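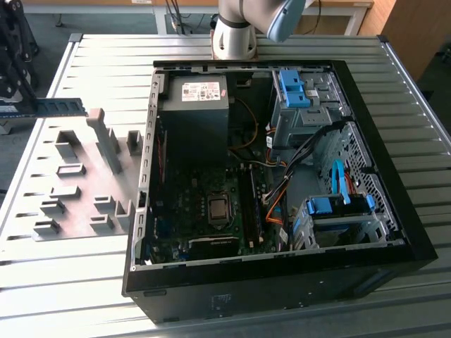

Visit notes, Dinside demo hall, Ikville

Back from Ikville, typing this up before I forget which gripper was which. Short version: go if you can, bring your own parts, eat first.

Got there a bit after 9 in the morning, August heat already bad, parking behind the building next to the loading dock. Sign in at the side door, the front one is offices only. Badge, safety glasses, and then you're pretty much on your own until someone has a free bench. I liked that. No slide show.

We went for one thing. We take apart and refit old desktop towers and want an arm to do the boring bits, memory first, drives maybe later. So the question was which gripper can hold a RAM stick without crushing it or letting it tilt, and whether the cheaper arm is good enough. Dinside has benches set up for PC work, open tower on its side on a slotted aluminum table, printed fixture plate next to it with slots for the small parts, arm mounted at the back. Pretty much our shop, but cleaner.

Five grippers on the list. Got through four, the last one was booked by another group till closing.

Gripper 1, the wide parallel one. Strong, simple, too fat. Fine for picking a stick off the plate, but next to the memory slots there's a loom of wires coming down at an angle and the fingers kept brushing it. Out.

Gripper 2, the Merimier narrow jaw. Best of the day. Thin fingertips, rubber pads you swap with one screw. Picks up the stick by the short ends, goes in straight most of the time. 13 tries, it seated the stick fully on 9 and stopped itself on the other 4 when the force went over the limit. Nothing bent. I'd take a gripper that stops over one that pushes, any day. The rep says the pads are good for 2000 cycles, we'll see about that — our dust is not demo hall dust.

Gripper 3, suction. Forget it for RAM. The chips leave no flat area big enough for the cup. Would be nice for side panels.

Gripper 4, soft fingers. Everybody wants to play with this one, me included. Lovely on a loose cable, hopeless at pushing anything down into a slot. The stick rolls in the grip.

Arms. Two of them, the Aryee and Merimier's own. The Aryee is lighter and a lot quicker to teach, you grab it by the wrist and drag it where you want. Merimier is stiffer and it shows on the last bit of the insertion, where the Aryee sort of leans away from the load. You can fix some of that by slowing down. Price for the Aryee with controller was 3815, gripper not included, and they would not budge on it. Merimier only "on request", so you know.

Controllers I only got a quick look. Aryee's pendant is a tablet, big buttons, one annoying thing — the stop speed is buried two menus down. Merimier's is an older box with real keys. Slower to write a program on but I never hit the wrong thing with it.

Cameras: had a go with one on the wrist and one fixed over the bench. Wrist camera is great until the gripper closes and then the part you care about is hidden behind the fingers. Fixed one sees the whole case but the power supply end throws a shadow over stuff when the overhead lights are on. Would use both if the budget allows. Ask them to turn off the row of lights nearest the window, they did it for us without any fuss and the slot detection got better right away.

Things I wish I'd brought: our own tower (theirs is a roomy one, ours are half the small form factor kind), a couple of sticks with heat spreaders, a longer tape measure. Also the fixture plate. They'll give you the print file for theirs if you ask, slot spacing is easy to change, I've got it on a thumb drive somewere.

Lunch is a vending machine and a coffee thing that takes coins only. There is a sandwich place across the road, closes at 2.

Stayed until they started shutting off benches. Want to go back for gripper five and to run the Merimier jaw on the Aryee arm, which they say bolts straight on but did'nt have the adapter plate for. They promised to email when it comes in. If anyone else is booking a bench, ask for one of the two by the back wall, the ones near the door shake whenever a forklift goes by.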